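Kandpal Basketball Game Log
Data card and README

Summary

The Kandpal Basketball Game Log is a structured record of women's and men's university basketball games played in the Breltia conference. It covers 3 seasons and contains 324 games, each with a final score, a period-by-period score, a box score for both teams and a shot chart where one was kept. The log is maintained by the Pellelell Sport Records Office and is offered for teaching, journalism and non-commercial research.

Version and maintenance

This release is dated Nov 27, 2025 and replaces all earlier releases. Myfanwy Lewis is the editor of the log. Andri Grabner is responsible for the file layout and the checking scripts. Corrections received during a season are held over to the next release, except where a final score is wrong.

Contents of the release

games.csv: one row per game, with date, venue, home team, visiting team, final score and number of overtime periods.
players.csv: one row per player per season. The file has 2387 rows. A player who changed teams between seasons keeps the same player code.
boxscores.csv: one row per player per game, including players who were dressed but did not enter the game.
shots.csv: one row per field goal attempt, for games with a shot chart. Free throws are not included.
CHANGES.txt: corrections made since the previous release.

Field notes

Minutes are stored as whole minutes, in keeping with the conference score sheet. A blank value means that minutes were not recorded. A zero means that the player was on court for less than half a minute.

Rebounds are split into offensive and defensive. In 56 games the score sheet gave only a total; for these games the split fields are blank and the total is kept in reb_total.

Shot locations are measured in centimetres from the centre of the basket. All attempts have been turned to a single basket, so the direction of play in a given half cannot be recovered from shots.csv.

Neutral-site games, including those of the Lendau Invitational, carry the value N in the site field. The team listed first on the score sheet is entered as the home team in these cases.

Sources and checking

Records were keyed from official score sheets supplied by the host schools. Each sheet was entered twice by different people, and differences were settled against the original. Team totals were then compared with the sum of the player lines. Where the two disagree and the sheet offers no answer, both figures are kept and the game is marked in the flag field.

Known limits

Blocked shots and steals depend heavily on the judgment of the scorer, and practice differed from venue to venue. Comparisons of these figures between teams should be made with care. Exhibition games are outside the scope of the log.

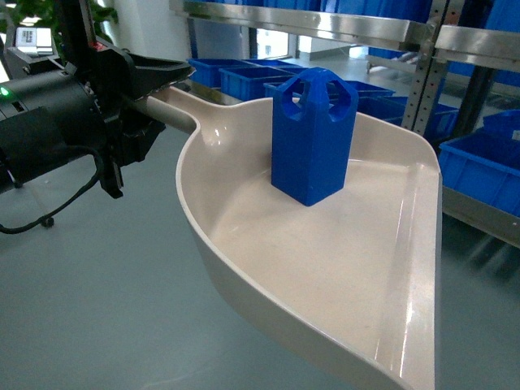

Terms of use

The files may be copied, adapted and shared for non-commercial purposes, provided that the log and its version are cited. Use in connection with betting products is not licensed. Player names appear as printed on the score sheet, and a player may ask for a spelling to be corrected at any time.

Suggested citation

Lewis, M. and Grabner, A. Kandpal Basketball Game Log. Pellelell Sport Records Office, 2025.

Reporting an error

Reports should give the game code, the field concerned and the value believed to be correct. A copy of the score sheet is helpful but is not required.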